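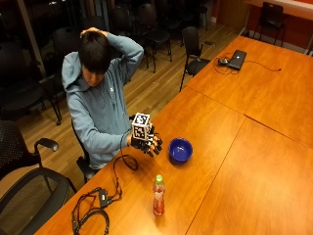 Why does a meeting room feel stuffy when the ventilation is running?

Usually the air being supplied is recirculated, and the share of outdoor air in it is too small for the number of people in the room.

Riku Yagi gives that answer several times a week. He is a commissioning engineer at Nelteck, where most of his work is in office buildings that have been refitted at least once since their air handling was designed. The interview took place on 14/10/2014 at the Mizuno building, where Nelteck had finished a survey of the small meeting rooms in September.

Yagi began with the difference between air movement and air exchange. "People put a hand up to the grille, feel air, and report that the ventilation works," he said. "The fan works. The hand can't tell you how much of that air came from outside."

In the Mizuno building each floor has one air handling unit. Return air is drawn through the ceiling void, mixed with outdoor air at a damper, filtered, cooled or heated, and sent back. The original floors were open plan. Partitions were added later and the supply grilles stayed where they were, so some rooms ended up with two and others with one. Three had a supply grille and no return path except the gap under the door.

"Then somebody fitted carpet," Yagi said. "The gap under the door was the return path, and the carpet took most of it."

The survey used carbon dioxide as a tracer for occupancy-related ventilation. Yagi is particular about the wording. At the levels found in offices, he treats the gas as an indicator of how much outdoor air is arriving per person. It says very little about solvents from furniture, or about particles, and a room can score well on one and badly on the other.

The highest reading was 3,464 parts per million, in an interior room with the door closed and one supply grille. The meeting had been booked for an hour and overran by 20 minutes. "The curve was still going up when they left," Yagi said. "So I wouldn't call that figure the steady state for the room. It's where the meeting stopped."

Logging was done with Solora wall units set to record at fixed intervals, mounted at seated head height and away from doors. Placement took longer to settle than the choice of instrument. A logger on the table gets breathed on. A logger beside the supply grille reads the supply air. Shigeru Tsuchiya, who ran the data side of the survey, threw out the first two days from one room after finding that the unit had been moved to a windowsill to make space for a telephone.

"I could see it in the trace," Tsuchiya said. "The baseline shifted in the middle of the morning with no one booked in. Temperature moved at the same moment. That's a location change."

Tsuchiya also compared the traces with the booking calendar and found the calendar unreliable. Rooms booked for four were used by seven, and unbooked rooms were used most afternoons. He now works from the decay portion of each curve, after the occupants leave, which gives an air change rate without needing a head count. The method assumes the room is well mixed and the door stays shut. Where cleaners had propped the door open, the segment was marked and left out.

The first correction was at the damper. On one floor the outdoor air damper was commanded to 30 percent open, and the actuator indicated 30 percent, but the linkage had slipped on the shaft and the blades were close to shut. Tightening a clamp fixed it. On the other floors the minimum position was raised to 40 percent during occupied hours, with a low-temperature limit to protect the coil.

Transfer grilles were then cut into the walls of the three rooms without a return path. Yagi would have preferred ducted returns. "A transfer grille leaks sound," he said. "You can line it and put a bend in it, and you lose some of the noise and some of the airflow. The tenant's legal department is in one of those rooms. We used the lined type there and made it bigger."

Demand control was discussed and put off. Cludeso, the controls contractor, had quoted for a sensor in every room tied back to the floor unit. Yagi's objection was that one damper serves the whole floor, and a single crowded room would open it for everyone. He wants individual boxes on the branch ducts first.

Filters will be changed before the next round of logging, and the same rooms will be measured with the sensors in the same positions, now marked on the wall in pencil.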